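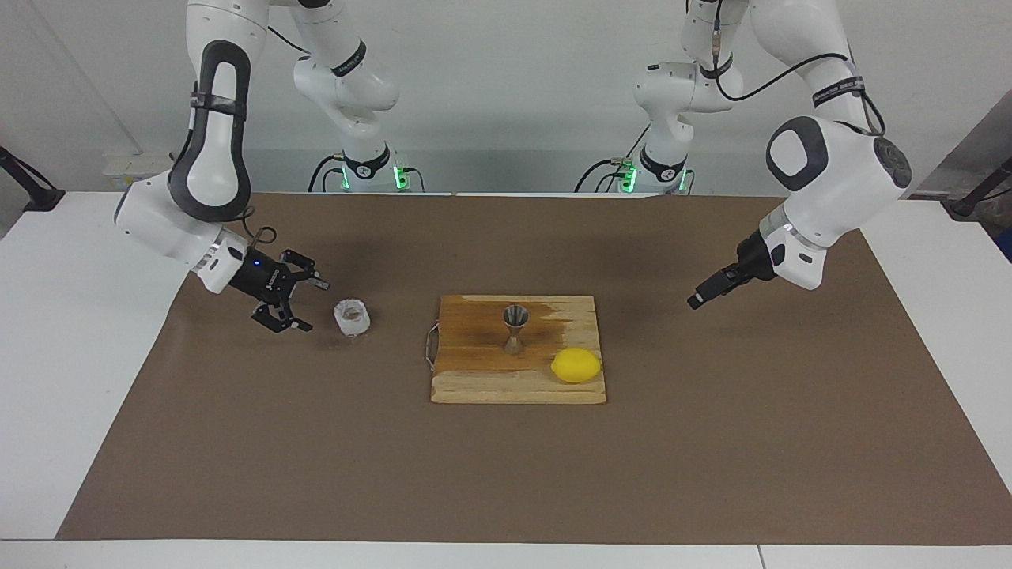
I've been pouring drinks for friends for 30 years, and I still think the best thing you can do for a guest is measure. I know, I know, free pouring looks so generous! But my neighbors on Laizer Street come back for the sour they had in September, and they'd like it to taste the same (so would I, to be fair).

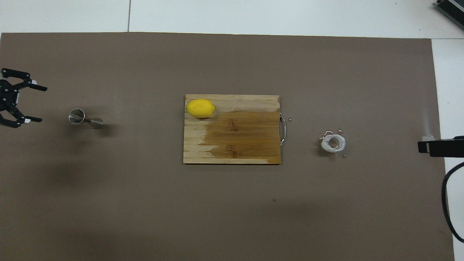
A double-ended jigger, one cup smaller than the other.

People tell me measuring feels stingy. I find it kind, the way a written-down pie recipe is kind, and if somebody wants a stronger drink, well, they can ask me and I'll happily fill the little cup again.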